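Filed under: Out & About / Festivals

Drakdale wants a bigger fiddle weekend. Does it need one?

The program for the Drakdale Fiddle and Step Dance Weekend landed in our mailbox last week, and it's twice as thick as the one before. The August event is moving out of the curling rink and onto the Villalba grounds, with a second stage, a beer garden and something called an "heirloom supper experience," which as far as I can tell is roast beef with assigned seating.

The organizers say last summer's attendance was 1,251. I'd like to know how they got that. There were two gates, one of them was propped open most of Saturday night's dance, and I walked through it twice myself without being asked for a wristband. If the number came from ticket sales, fine, say so. If it came from somebody's sense of how full the parking lot looked, then I'm not sure it should be the reason we're all paying more.

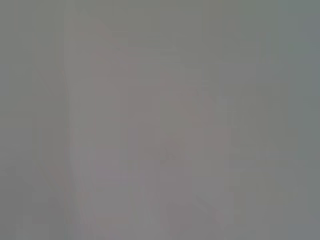

Kenneth Strachan wrote in to say the rink was too hot, the sound bounced off the boards, and he'd gladly pay the difference to hear a fiddle properly for once. Fair enough on the sound. I've sat behind that pillar too.

But the difference isn't small for a family. The supper alone seats 100, and those seats go to weekend pass holders first. Day visitors get the food trucks. The old potluck has been dropped from the program without a word, and so has the kids' spoons workshop, the only thing my neighbours' two ever talked about afterward.

Then there's the headliner. Fadulside are a good tight band and I own both their records. They are also a country rock outfit with a fiddle player who comes out for maybe three songs. The step dancers, meanwhile, have been given a slot at 8 in the morning, on grass. Anyone who has tried to hear a shuffle on grass will see the problem. A sheet of plywood has been promised — we'll see.

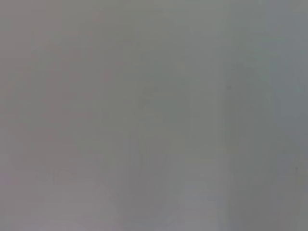

Mi-kyung Shim thinks I'm being hard on a group that could just as easily have let the whole weekend fold, and points out that the jam tent is still free and still open until midnight. It is, and I'll be in it. I'd still like to see the gate count done properly this time, and the dancers moved to the afternoon.

Passes are on sale now at the Drakdale library desk. Bring a lawn chair, as the Villalba grounds have very few benches.

Recent items
Hoi-yan Fu on forty tunes every beginner gets wrong
Guvex Hall dance floor: still closed, still no date
Mylene Barredo's square dance calls, now in print
Letters: who moved the pie auction?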